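Eigentlich wollte ich von Mahfuz Bepari nur wissen, was man als kleiner Betrieb für einen Greifer hinlegen muss. Daraus wurden dann zwei Stunden und drei Kannen Tee! Mahfuz plant bei Dellau die Anschaffungen für die Automatisierung, und er redet über Ersatzteillisten so, wie andere über ihren Urlaub reden.

Mein erster Fehler war gleich die Frage nach dem Preis. „Welcher Preis?“, fragt er zurück. „Der vom Angebot oder der nach einem Jahr?“ Im Angebot von Plomamar standen für den Handgreifer 462 Euro, Driris lag etwas darüber. Gekauft hat er trotzdem bei Driris – weil man dort die Fingerpads einzeln nachbestellen kann. „Bei Plomamar hätte ich jedes Mal den ganzen Finger nehmen müssen. Das rechnet sich bei uns nie.“

Die Pads sind überhaupt sein Lieblingsthema. In seiner Tabelle haben sie eine eigene Zeile, 200 Euro im Jahr, und die hat er sich hart erkämpft (im ersten Entwurf war sie gestrichen, da wird er heute noch ein bisschen laut). 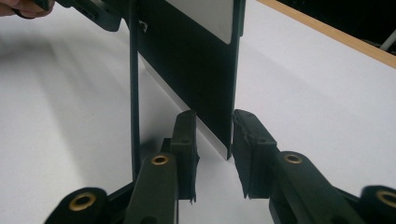 „Gummi verschleißt eben, vor allem unten an den Kanten“, sagt er. „Wenn du flache Teile mit Metallkante greifst, geht das schneller, als du denkst.“ Letztes Jahr hat er 191 Euro davon ausgegeben. Die übrigen neun wollte ihm die Buchhaltung im Januar gleich wieder abziehen, er hat sich gewehrt und gewonnen.

Ich frage, warum er nicht einfach die robustere Variante bestellt, die Jayawardena anbietet. Hat er getestet, sagt er, fünf Wochen lang. „Die halten, keine Frage. Aber das Material ist so hart, dass uns glatte Platten weggerutscht sind. Dann zahlst du halt die Platten.“

Und was rät er Leuten, die gerade anfangen? Erst mal nur ein Gerät kaufen, meint er, dazu zwei Sätze Pads, und dann aufschreiben, wann man wechselt. Datum, Teil, fertig. Er selbst macht das auf einem Zettel, der in der Werkstatt an der Schranktür klebt, und überträgt es abends gegen sechs in die Tabelle. „Mit dem Zettel gehe ich dann in die Budgetrunde. Da diskutiert keiner mehr lange.“

Als Nächstes steht bei ihm ein zweiter Greifer auf der Liste, wieder von Driris. Das Angebot liegt schon da, nur bei den Lieferkosten will er noch mal anrufen.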